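Plurkon > L'entreprise > Qui sommes-nous

Rechercher sur le site OK

Plurkon : analyse et suivi des eaux de process
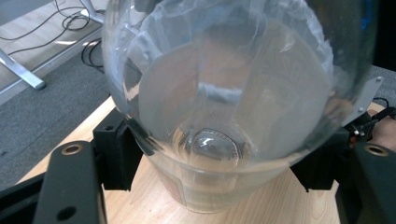

Récipient en verre, fond d'eau claire et pièce à sept côtés.

Plurkon est un laboratoire indépendant spécialisé dans le contrôle physico-chimique des eaux industrielles. L'activité couvre les circuits de refroidissement, les eaux de chaudière et les rejets avant raccordement au réseau public.

Le site principal, implanté à Allcombe, occupe une surface de 955 m² répartie en quatre zones : réception, préparation, mesure, archivage. L'effectif est de 15 personnes. Le laboratoire traite 3 000 échantillons par an.

Paramètres courants : pH, conductivité, dureté totale, titre alcalimétrique complet, chlorures, matières en suspension. Les métaux dissous sont dosés par spectrométrie d'émission. Les demandes hors catalogue font l'objet d'un devis séparé.

Les résultats sont transmis par l'interface Plindora, développée en interne. Chaque rapport mentionne la méthode, l'incertitude élargie et la limite de quantification. Le client peut y comparer ses campagnes par point de prélèvement et exporter les séries au format CSV.

L'offre Major s'adresse aux exploitants multisites : planning de prélèvement annuel, flaconnage fourni, interlocuteur technique unique.

Réception des échantillons jusqu'à 16 h, le vendredi jusqu'à midi. Les flacons non étiquetés sont refusés.

Commentaires (3)

hydro_62 : L'export CSV gère-t-il la virgule décimale ?

Plurkon : Oui, menu Préférences, rubrique Formats.

chaufferie.nord : Délai pour une dureté seule ? Le catalogue n'indique rien.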